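How to Fold a Pile of Dark Clothes So They Stay Folded

Black clothes are my favorite thing to fold, and I know how odd that sounds! They all look alike in a heap, so you get to feel your way through it: thick, thin, stretchy, stiff.

Start by clearing a patch of floor. I love working down there because sleeves have room to spread out. Shake each piece once, lay it face down and smooth it from the collar to the hem with the flat of your hand.

Fold one side in to the middle, then the other, sleeves tucked back on themselves. Now bring the hem up to just short of the collar and fold in half again. Thick tops can stop there. Thin ones do better if you roll that last bit (snug, but don't strangle it).
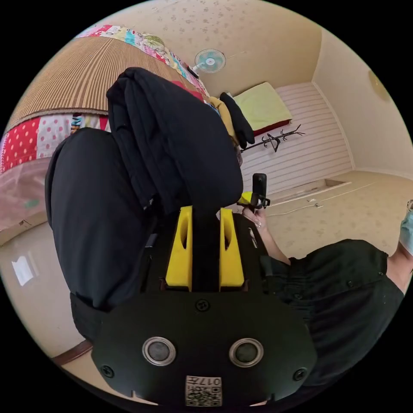

Build the stack with the heaviest piece at the bottom and turn every second one around, so the fat collar ends don't all pile up on one side and tip it over. Gloves and other small bits go in last. My friend Llinos pairs hers and slips them inside a sleeve, and I've copied her ever since June.

To move the stack, slide one hand right underneath and keep the other flat on top. Carry it straight to the shelf, folds facing out, and go admire it for a minute!

Posted by Ákos Dobos, October 10, 2024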